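I've had a few messages asking how I keep the slippers by the door from turning into a heap, so I've finally written it up. It takes me ten minutes, and you'll want a damp cloth and a bag for strays.

## 1. Get everything off

Yes, everything! I tried shuffling pairs from shelf to shelf for months and only moved the muddle about. Pile them on the floor, wipe the wood with the cloth and go over the black metal with a dry one.

## 2. Match them up

Put pairs sole to sole as you find them. Any single goes in the bag for a week — Rosângela Rocha once turned up with the other half of one I'd nearly thrown out.

## 3. Give each shelf a job

Mine goes like this:

- **Top:** the white slides, for guests
- **Second:** whatever we wear every day, pink ones at the right-hand end
- **Third:** left clear for wet shoes
- **Bottom:** odds and ends (I'm not strict down there)

Leave a gap between slippers so you can grab one without knocking its neighbour off.

## 4. Check the screws

While it's bare, give the frame a wobble. If it rocks, tighten each screw a little at a time, going round twice. I did ours in September and it's stood firm ever since.
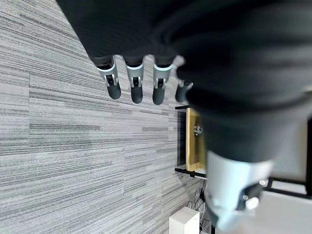
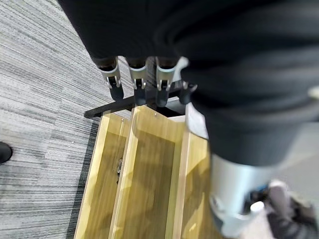
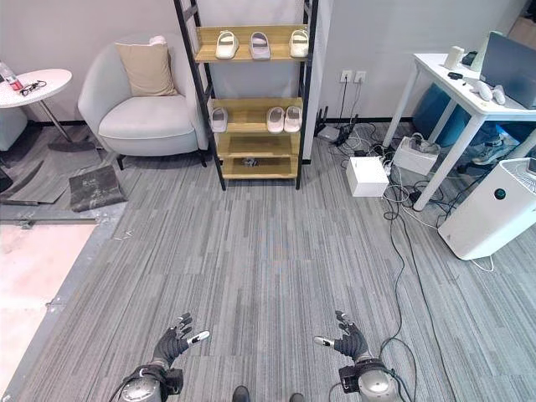
The rack against the back wall, white slides on the top shelf. 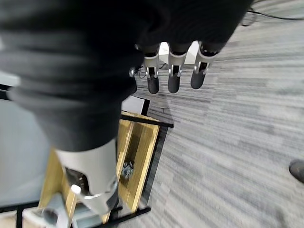 *Page last changed: 23rd January*

If you've got small children, swap the top and bottom shelves round so they can reach their own. Preben Juhl does it that way and swears by it.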